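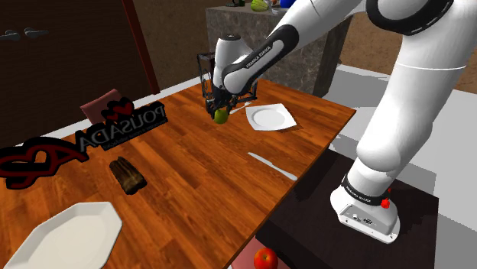
From June, every simulated task that goes into the shared Sillura library has to come with a written scene sheet, and the sheet has to be agreed before anyone starts collecting runs. The rule covers table-top work first, as that is where most of the arguments have been. Take a simple pick with a Franka arm over a dining table. The gripper is just above a green apple, there is a fork between the apple and a square plate, and a knife lies nearer the edge of the table. A run in which the apple ends up on the plate but the fork has been pushed to the floor was counted as a success by one team and a failure by another. Both were following their own notes. The scene sheet is meant to settle that sort of thing in advance.

The sheet is two pages long. Page one names the target object, the goal and the end condition. Page two lists everything else within reach of the arm and says, for each item, whether it may be touched, moved or neither. "Other items" is not accepted as an entry. If a piece of cutlery can be nudged without spoiling the run, the sheet must give the distance.

Magdy Kabbaj, who drafted the rule with Ingeborg Görtz, went back through 1370 older runs from the Mostance kitchen and dining sets. In 253 of them the recorded result could not be checked against any written condition. Those runs will stay in the library but will be marked "result not verified" and left out of the published scores. Teams can bring them back in by writing a sheet and having the runs marked again by someone who did not collect them.

Some points that came up at the Steinbach meeting:

Object names. If a scene has more than one object of the same type, the sheet must tell them apart. "Apple" on its own will be sent back where there is a green one and a red one. The same goes for plates. Use colour or shape, and do not use left and right, which change with the viewpoint.

Signs and lettering. Text on props has to be checked for mirroring. A reversed word makes no difference to the arm, but it matters to anyone using the images to train or test reading. A mirrored texture does not have to be fixed. It does have to be written down on page two.

Contact with the table. Petrică Oprea asked whether fingertips brushing the table top should end a run. The answer for now is no, provided the contact force stays under the limit on the sheet. He would like a single limit for all scenes. Rüdiger Albers would not, and the matter has been put off until there are figures from more than one gripper.

Starting position. The arm must start clear of all objects. A start pose with the fingers already round the target is allowed only for tasks that test lifting or placing alone, and the title of the task has to say so.

Background items. Anything the arm cannot reach need not be listed, but it must not change during a run. If a team varies the walls, the floor or the things on a counter between runs, the range of variation goes on the sheet.

Hartmut Hellwig has pointed out that none of this replaces the safety review for work on a real arm. He is right, and the wording on page one has been changed to make it plain. A pass in simulation is not permission to run the same task on hardware. The speed limits, the guarding and the stop button checks are handled separately, and a scene sheet should not be attached to a safety file as evidence.

So far 51 sheets have been sent in. The commonest reason for returning one is a missing end condition, usually because the team has written what the arm does and left out how long the object must stay put afterwards. Two seconds at rest is the default if you have no reason to choose another figure.

Blank sheets are in the Destis folder under Task Rules. Send finished ones to Ingeborg, with the task name in the subject line. Comments on the wording are open until 25th December and should go to Magdy.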